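Community Facilities Forum > Hire, Bookings and Shared Spaces
Posted by Pisitz_Admin - August 2020
9 replies - 3 shares

Re: Proposed changes to the hall hire agreement

Members are advised that the draft hire agreement for the Doson Street hall is open for comment. The principal changes are as follows.

1. The bond rises to $139 for all casual hirers. Regular hirers who paid a bond before February are exempt until renewal. 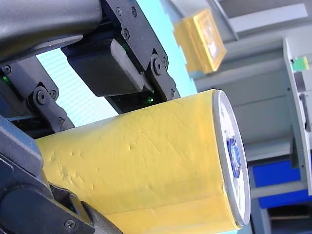

2. Set-up and pack-up time is to be included in the booked period. The present allowance of fifteen minutes either side is withdrawn.

3. Cancellations require six days' notice in writing.

Comments should address the clause number concerned.

Dantas_Playgroup wrote:
Our group wishes to record its objection to clause 2. A session for under-fives cannot begin the moment the door is unlocked. Floor coverings must be laid and the kettle placed out of reach before families enter. Under the draft, a two-hour booking would yield perhaps ninety minutes of use at the full rate.
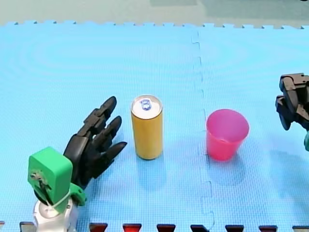
We would accept a reduced rate for the set-up period, provided it applied equally to evening hirers. We have no objection to clauses 1 and 3.

fadusance_choir wrote:
With respect to the previous contributor, we support clause 2 as drafted. On three occasions this year our rehearsal commenced late while the earlier group was still stacking chairs. A fixed finishing time is the only arrangement that can be enforced.

Dantas_Playgroup wrote:
The earlier group on those occasions was not ours. Our bookings are in the morning.

fadusance_choir wrote:
Noted, and no such suggestion was intended. Our position on the clause is unchanged.

Pisitz_Admin wrote:
Both submissions have been recorded. The reduced rate will be costed and a revised clause 2 posted in this thread. Clause 3 has attracted no comment to date and will proceed as written.

Tags: hall hire, bonds, bookings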